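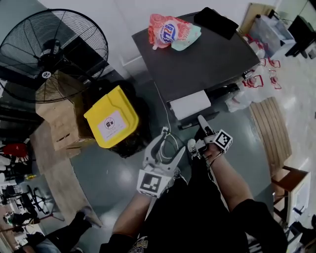
鞋在地上，零食袋在桌上，收拾到一半。

生活随笔 > 日记 > 六月

六月，晚上九点多。

说好吃完饭就收拾屋子，结果又拖到天黑。吃的是楼下Castaño的外带，他家最近换了盒子，盖子特别难掰，我掰得手指头都红了！吃完在椅子上瘫了半小时，刷手机，看别人家的阳台，越看越羡慕，一抬头看见自己家的地，唉。

先从鞋开始。那只白球鞋老是跑到桌子前面去，旁边还挨着一只浅色的，我每次进门都是一边走一边脱，妈妈要是看见肯定要念叨（她上个月来的时候已经念叨过一遍了）。还有那根细细的白线，从地上一直拖到桌子那边，走路老怕绊着，我打算买几个理线夹粘一粘。Zomano上看中一包，60块，有点肉疼，先放在购物车里想两天。

然后是桌子。这张深灰色的桌子我还是很喜欢的，当时在Bosby和另一张浅色的之间纠结了好久，最后选了深色，觉得耐脏。耐脏是耐脏，可是一落灰也特别明显，斜着看简直能写字。桌上那袋零食，红白配薄荷绿的，皱成一团，我居然犹豫了一下要不要再拆一包新的……忍住了，忍了大概五分钟吧，后来还是拆了。旁边那团黑的叠着没动，懒得管，明天再说。桌子下面那层还搁着白白的一片，也先放着。

黄盖子的桶我挪了两次，挪来挪去还是觉得放桌子左边最顺手。盖子的黄色真是亮，整个屋子就它最精神，心情不好的时候看一眼还挺管用的。那个带提手孔的纸箱本来想拆了压平拿去卖，可是又想着搬家能用，上次搬家临时买箱子，花了218，到现在想起来还心疼。所以它就继续在风扇底下待着吧。

说到风扇，今年真得感谢它！黑色的大家伙，站在角落里有点占地方，朋友都说像舞台上用的。空调我问过了，Cirketti那款连安装要2316，房租刚交完，想都别想。六月先靠风扇撑着，七月看情况。

Noreen Mac an tSaoi发语音来，问我周末要不要一起去看旧家具，她想找个矮柜，我嘛，我什么都不缺，但是肯定会去的，哈哈。

地还没拖。灰地面反光，灯一开哪儿有脚印都看得见，拖把还晾在阳台上，等会儿去拿。

最近的日记
阳台的薄荷又活了
搬家箱子到底要不要留
吃了三天的绿豆汤
和Noreen去逛旧货市场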